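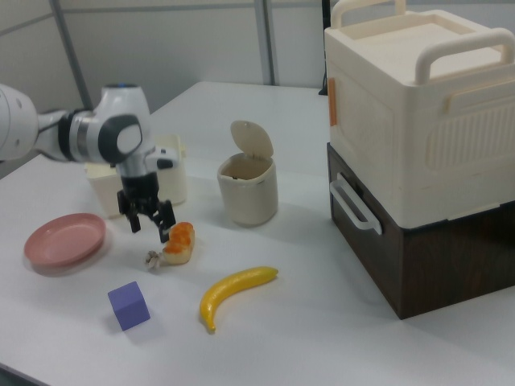
Wanting Yao asked us whether the Long table can be wiped down with ordinary dish soap or needs a special cleaner. Ordinary dish soap is fine. Use a soft cloth and warm water, then dry the top with a towel. Please don't use scouring powder, steel wool or anything with bleach in it.

Fallell Long Table, Counter Height
Item 1632
Page updated April 2021

The Long is a plain, straight-sided table for kitchens, craft rooms and classrooms. It stands 37 inches high, the height most people find comfortable for standing work such as rolling dough, folding laundry or cutting fabric. A tall stool fits under it if you would rather sit.

The top is sold in white, light gray and Paltden, our warm oak shade. White shows crumbs and ink right away, and some customers like that and some don't. If you sew with light thread, consider the gray. All of the tops have the same Testura finish, a low-shine surface that cuts down on glare under ceiling lights. 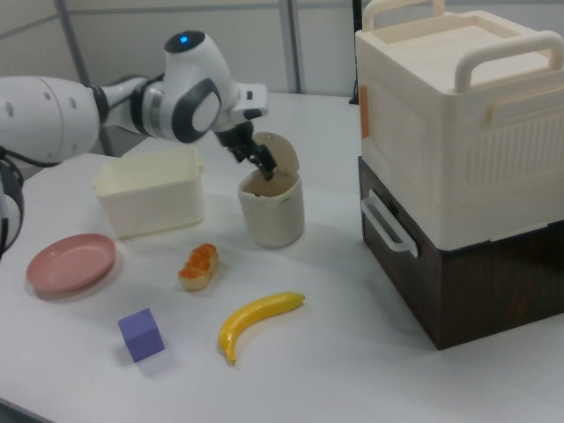
White top, with a small flip-lid canister, an open bin and a pink plate. Accessories not included.

What's in the box
Tabletop
Leg frame, in two parts
Crossbar
Bolts, washers and hex key
Leveling feet
Felt pads for hard floors

Assembly
Lay the top face down on a blanket or on the flattened carton. Fit both parts of the leg frame loosely, add the crossbar, then go back and tighten all the bolts. If you tighten one side first, the holes on the other side may not line up. A second person helps when you turn the table over – lift it by the frame, and don't drag it on its legs.

Check the bolts again after the first couple of weeks of use. The leveling feet turn by hand.

Care
Wipe up tomato sauce, turmeric, berry juice and hair dye as soon as you can. Marker usually comes off with rubbing alcohol on a cloth, but try it first near a back corner. Put a trivet under hot pans. Cut on a board. The finish resists scratches from dishes and toys, but a knife will mark it and the mark can't be polished out.

Keep the table out of standing water. It is meant for indoor use only and shouldn't be left on a porch, even a covered one.

Ordering
Tables ship within 19 days. Paltden tops sometimes ship separately from the frame, so wait for both cartons before you start. The crossbar was changed in February and the new one does not fit older frames. If you need a replacement for an older table, send us the letter stamped on the inside of the leg.

Returns are accepted on unassembled tables in the original carton. Spare bolts and feet are free – ask for item 1632 hardware.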